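Tosside gripper, week two of fiddling

31 Jan 2022

So the fingers are finally on! If you read my last post you'll know I'd been stuck on the linkages since November, mostly because the first set of pins I bought was a hair too wide and I was too stubborn to send them back. I ended up ordering new ones from Landeg, and they slid in like butter. I said a few words out loud to an empty garage that I won't repeat.

The Tosside is the hand-held gripper I've been building on and off (mostly off) at the shared workshop down the road, and lately at home too, wherever there's a flat surface and decent light. You squeeze the handle, the two fingers close, and a little board logs how far they moved. Later on the same fingers are supposed to go on a real arm. For now the arm is me.

The big change this time is the pads. My old ones were smooth and anything shiny shot right out of them, so I switched to ribbed blue ones and I love them. They bend a bit around whatever they touch — enough to hold on without squashing it flat. I've been trying them on household stuff, and trash is great for this because it's all different shapes and you don't care if you wreck it.

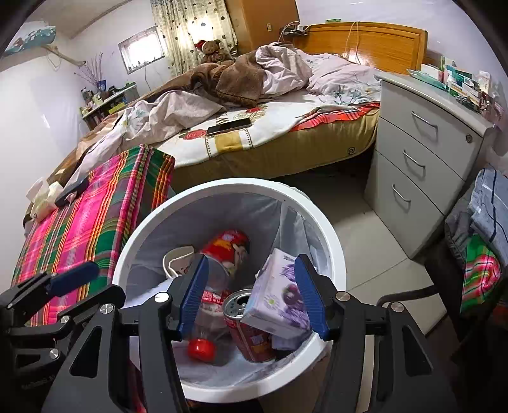 Bottle, can and box, all between the fingers. Pick one!

Boxes I'm getting the hang of. Cans are harder, because the pads want to ride up the curve and then the whole thing spins. I think I need to come in lower and slower, and also stop drinking coffee before I do this. Wrappers are a nightmare, so we'll talk about those some other time.

The logging side is less fun. I'm running it through Kostico, which is fine once it's set up, but it drops the connection if I wiggle the cable. I've taped it down for now. I set a goal of 1000 grabs before I change anything else in the design, and I'm already itching to redo the handle, which digs into my palm after 5 minutes.

Next up is a softer spring and maybe a wrist strap. If anybody has used the Tusavo springs, leave me a comment and tell me whether they go limp after a while — the reviews are all over the place.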